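Household Materials, Unit 2
Handout: The covered pot
Teacher: Zineb Chraibi

Please read this before the practical hour. In the last lesson we spoke about heat and metal walls. Today we speak about the lid, which many students forget when they write their reports.

A lid keeps the steam near the food, so the water comes to a boil sooner and less energy is lost. A glass lid has one more advantage: the cook can look at the food without lifting it. When you lift the lid, the steam goes out and the pot needs some time to recover. 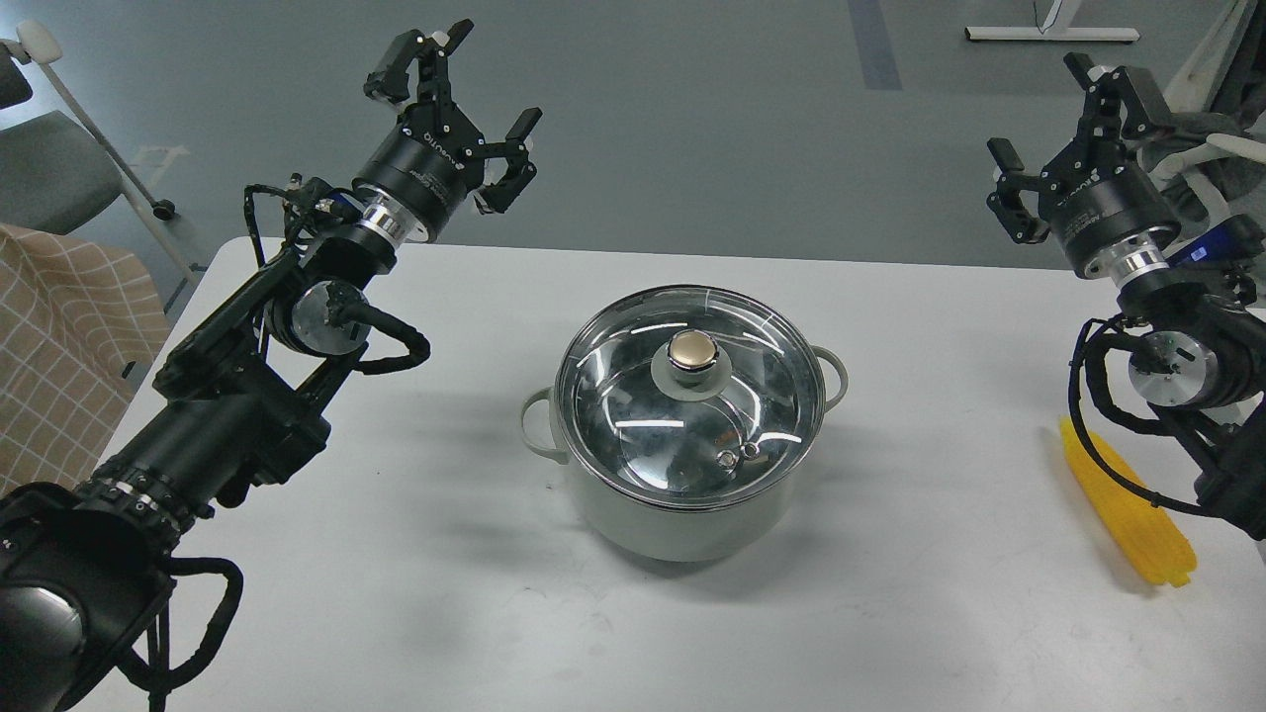
Steam must also have a way out. If the lid closes well and has no opening, it begins to jump and the water runs over the side. A small vent solves this — but only when it is clean. Starch from rice or potatoes dries in the hole and is difficult to see. Wash it with warm water and a soft brush, never with a needle.

Words to learn: rim, knob, loop handle, vent, inner wall, condensation.

About putting the lid down. Joaquín Carrasco asked in December if the lid should lie with the knob up or down. Both are used in kitchens. With the knob up, the lid lies steady, but the drops from cooking go onto the table, so put a cloth under it when it is hot. With the knob down, it can roll.
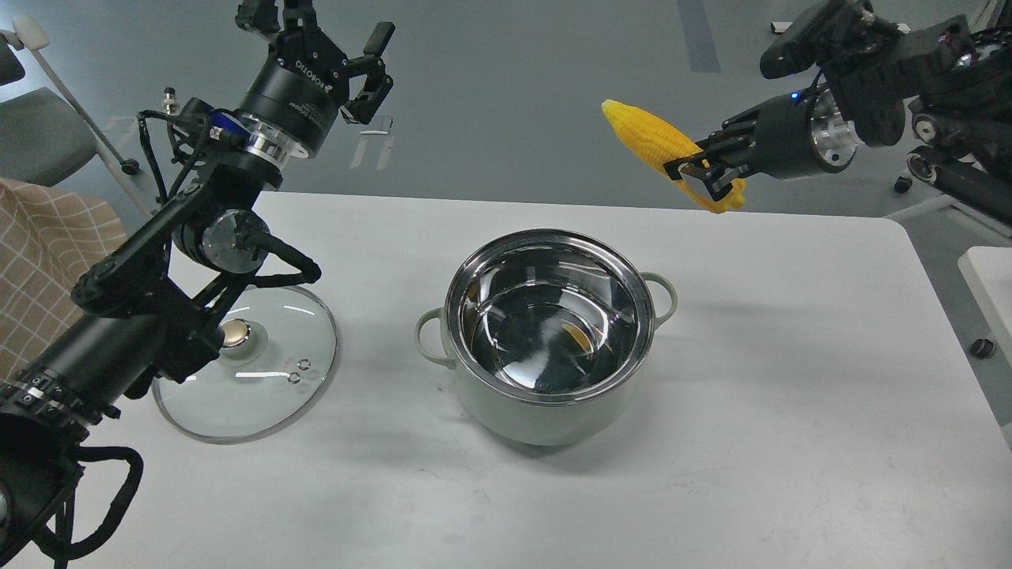 A polished inner wall shows lime and burned food very clearly. For white spots, use a little vinegar in water, wait, and rinse. Do not use steel wool, as the scratches hold dirt. The colored outside of a pot needs only soap and a sponge.

Homework: choose one covered pot at home. Draw it from the side and from above, and write the name of each part. Explain in five or six sentences how the steam leaves it. Give your paper to me or to Preben Stougaard before 24/01/2019.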